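Evening Lighting and Reading Habits in Shared Student Housing
Final Project Report, Applied Research Methods

Prepared by Baltazar Hinojosa and Theerawat Wiriya
Last updated: 2022-11-09

1. Background

Students living in shared housing often read and study in their bedrooms after dark. Most of the buildings covered by this project were furnished before small electronic devices became part of daily life, and each bedroom was planned with one ceiling fixture. Residents have added their own lamps over the years, with mixed results. The purpose of this project was to find out how residents light their bedrooms in the evening, whether they are satisfied with that lighting, and what changes the housing office could make at low cost.

The project was limited to Masson Hall and the Zorico Annex. Both buildings have single and double rooms of similar size, and both are open through the winter break, which allowed the team to begin its survey in January, when evenings are long.

2. Method

A written survey was sent to all 370 residents of the two buildings. It asked about the type of lamp used, the hours of evening reading, and any discomfort such as tired eyes or headaches. The team received 113 complete responses. Eleven residents also agreed to a longer interview in their rooms. Light levels were measured at the pillow and at the desk with a hand meter borrowed from the physics department. Each reading was taken after sunset with the curtains closed.

Two sample lamps were lent to interview participants for one week each. The first, the Fluro, is a clip-on lamp with a bendable neck. The second, the Prusadent, is a small table lamp with a cloth shade. Participants kept a short written log of when each lamp was used and for what purpose.

3. Results

Most respondents reported reading in bed on a regular basis. Many of them relied on the ceiling fixture alone, although the readings taken at the pillow were well below those taken at the desk. In several rooms the reader's own shadow fell across the page - a problem that residents had noticed but had not connected to the position of the fixture.

The interview participants were divided on the two lamps. The Fluro was preferred for reading because the light could be aimed at the page without disturbing a roommate. The Prusadent was preferred for general use in the hour before sleep. Its base was considered too wide by residents who kept other items within reach of the bed.

Outlet placement was raised in nearly every interview. In the Zorico Annex the closest outlet is behind the desk, and cords must cross the floor to reach the bed.

4. Recommendations

The team recommends that the housing office purchase clip-on lamps for loan at the front desk, starting with Masson Hall. A budget of $2,000 is proposed for the first year, to include spare bulbs. The team also recommends that new residents receive a one-page guide on lamp placement and cord safety with their move-in papers.

Moving outlets would be costly and should be considered only when the annex is next rewired. Until then, flat cord covers would reduce the risk of tripping - these could be ordered together with the lamps.

5. Limits of the Study

The survey relied on what residents chose to report, and residents with complaints may have been more likely to reply. The lamp trial was short, and no comparison was made with summer conditions.

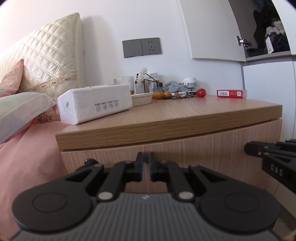
A longer trial covering both semesters would give a more reliable picture of how often borrowed lamps are used once they are no longer new to the resident. The survey form and the light meter readings have been filed with the department office.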